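Kitchen sim gallery: the Harnska planner

Posted Wednesday, April 24, 2019

Hello again! I promised Farzad Babaei I'd put some pictures up once the planner behaved itself indoors, so welcome to our kitchen. It's all simulated, marble and bar stools included, and I've spent far more time in it lately than in my own. Harnska is the motion planner Homa Moradi and I have been building, and this is the world we throw it into before it goes anywhere near real crockery.

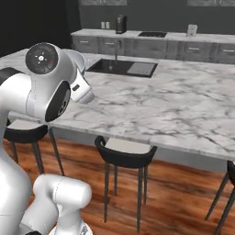
The wrist down over the island. I'm fond of this view because the worktop is one enormous flat thing to bump into, and the collision checker has to care about every bit of it (the stools too, tucked in as they are). 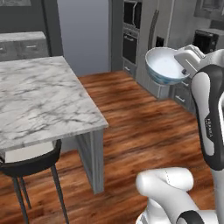 Bowl in the gripper, held by the rim, with the marble table over to the left. Once the arm is holding something, the planner has to treat that something as part of the arm, and a wide tilted bowl makes for an awkward extra limb!

What changed in the code

The big one is attached objects. We used to wrap whatever was in the gripper in a fat sphere, which was safe but made the planner terribly timid near furniture. Now it gets a proper mesh, simplified by a little tool of Homa's called Jernska — she wrote it on a train and it's still the tidiest thing in the repository.

I also split the planning step in 2. Brunusel does the rough route, then the smoother goes over it and takes out the wiggles. If the smoother clips anything we keep the rough route and carry on. It looks a bit drunk but it gets there.

Numbers, for those who like them

Last batch was 747 runs, with 3 planner crashes, all from the same silly null pointer. Fixed now, I think.

Still to do

Cupboard doors. The planner treats them as solid walls at the moment, so opening one is out of the question. Farzad wants them hinged by September and I've said yes, which was probably rash. If you've done articulated furniture in your own planner, do drop me a line.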